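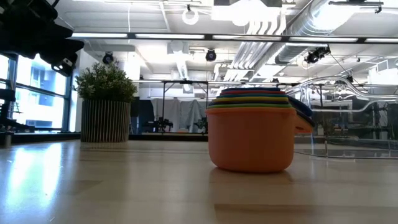

Farbcodes im Lager einführen: eine Anleitung mit Vorbehalten

Stand: 2. September 2023

Farbsysteme werden gern als Lösung für jedes Lagerproblem verkauft. Wer Kataloge liest, könnte glauben, ein paar Rollen buntes Klebeband ersetzten die Inventur. Ich bin da zurückhaltend. In unserem Materiallager in Deltlow haben wir zwei Anläufe gebraucht, und der erste war teuer und nach einem Winter wieder abgekratzt. Die folgende Reihenfolge stammt aus dem zweiten.

Was Sie brauchen

– eine aktuelle Bestandsliste (bei uns 1268 Positionen)
– Klebeband oder Etiketten in höchstens sechs Farben
– einen wasserfesten schwarzen Stift
– Spiritus und Lappen
– einen freien Nachmittag, besser zwei

Ein Etikettendrucker ist nett. Wir haben einen Palach, der ordentlich druckt und dessen Nachfüllkassetten mehr kosten, als sie sollten. Mit der Hand geht es auch.

Schritt 1: Entscheiden, was die Farbe bedeuten soll

An dieser Stelle scheitern die meisten Systeme. Farbe kann den Standort anzeigen, die Materialart, den Zustand oder die Abteilung. Sie kann nur eines davon. Sobald Rot zugleich »Regal 3« und »defekt« heißt, können Sie aufhören. Schreiben Sie die Bedeutung in einem Satz auf. Wenn der Satz ein »und« enthält, kürzen Sie ihn.

Für kleine Lager empfehle ich den Standort. Materialarten klingen logischer, führen aber zu Streit darüber, ob eine Schlauchschelle zu Sanitär oder zu Befestigung gehört. Diesen Streit haben wir geführt. Er ist nicht beigelegt.

Schritt 2: Farben auswählen

Im Netz kursieren Paletten mit zwölf und mehr Tönen. Unter Leuchtstoffröhren sehen davon vier gleich aus. Nehmen Sie die Bänder mit an den dunkelsten Platz im Lager und legen Sie sie nebeneinander. Was Sie dort verwechseln, fliegt raus. Kritisch sind erfahrungsgemäß Dunkelblau und Violett, Gelb und helles Grün, Rot und Orange. Zwei Blautöne in einem System sind fast immer einer zu viel.
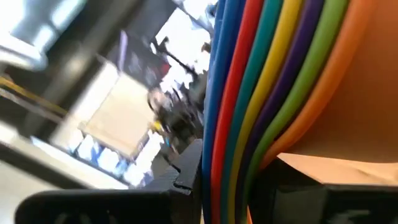
Kräftige Farben, dicht beieinander: Kabel in Blau, Rot, Grün, Gelb, Violett und Orange.

Denken Sie auch an Kolleginnen und Kollegen mit Rot-Grün-Schwäche. Jede Farbe bekommt deshalb zusätzlich einen Buchstaben. Wer das für übertrieben hält, darf es weglassen und in einem Jahr nachrüsten.

Schritt 3: Kleiner Probelauf

Bekleben Sie ein einziges Regal und warten Sie vier Wochen. Der Hersteller unserer Jang-Regale verspricht, dass sich Etiketten auf der Beschichtung »rückstandsfrei« lösen. Auf den senkrechten Pfosten stimmt das. Auf den Böden blieb Kleber zurück, den wir mit Spiritus abgerieben haben.

Notieren Sie in diesen vier Wochen jede falsch eingeräumte Kiste. In unserem Proberegal lagen 102 Teile, und nach dem Monat standen fast so viele falsch wie vorher. Schuld war die Position der Etiketten: Sie klebten auf den Deckeln, und gestapelte Deckel sieht man nicht. Seitdem kleben sie vorn, unten links.

Schritt 4: Den Rest bekleben

Arbeiten Sie Regal für Regal und reinigen Sie jede Fläche vorher. Kisten und Regalfach bekommen dieselbe Farbe und denselben Buchstaben. Lose Einzelteile bekommen nichts. 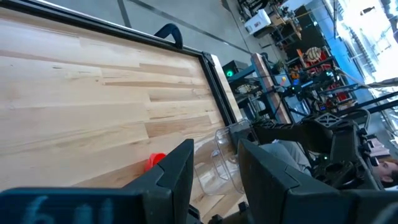 Kleinteile zu bekleben, lohnt den Aufwand selten. Eine Dose mit 1000 Unterlegscheiben braucht ein Etikett auf der Dose, und alles andere ist Bastelarbeit. Eine Ausnahme machen wir bei Werkzeug, das regelmäßig verliehen wird. Das trägt einen Ring aus Band am Griff, zweimal umwickelt, Ende nach unten.

Insgesamt haben wir 305 Etiketten verbraucht, einschließlich der verschriebenen. Der Händler hatte uns zu einem Paket mit dem Vierfachen geraten.

Schritt 5: Liste anpassen

Tragen Sie Farbe und Buchstaben in die Bestandsliste ein, und zwar am selben Tag. Programme wie Murex bieten dafür farbige Felder an. Ich traue ihnen nur begrenzt: Beim Ausdruck in Graustufen ist die Information weg. Eine schlichte Textspalte mit dem Buchstaben übersteht jeden Drucker und jeden Systemwechsel.

Hängen Sie die Legende an die Tür, in Augenhöhe. Laminieren ist Geschmackssache – ein unlaminiertes Blatt wird immerhin gelegentlich erneuert.

Häufige Fehler

Eine Farbe »für Sonstiges«: Nach einem halben Jahr ist das halbe Lager sonstig. Lassen Sie Unklares lieber unbeklebt, dann fällt es auf.

Nachträglich eingeführte Farben: Wenn sechs nicht reichen, liegt es meist am Zuschnitt der Bereiche. Teilen Sie mit Ziffern weiter auf (B1, B2), bevor Sie zur siebten Rolle greifen.

Keine Kontrolle: Band bleicht aus, besonders Rot am Fenster. Wir gehen jeden November einmal durch und ersetzen, was nicht mehr eindeutig ist. Kisten ohne lesbaren Buchstaben kommen so lange auf den Tisch neben der Tür, bis jemand sie zuordnet.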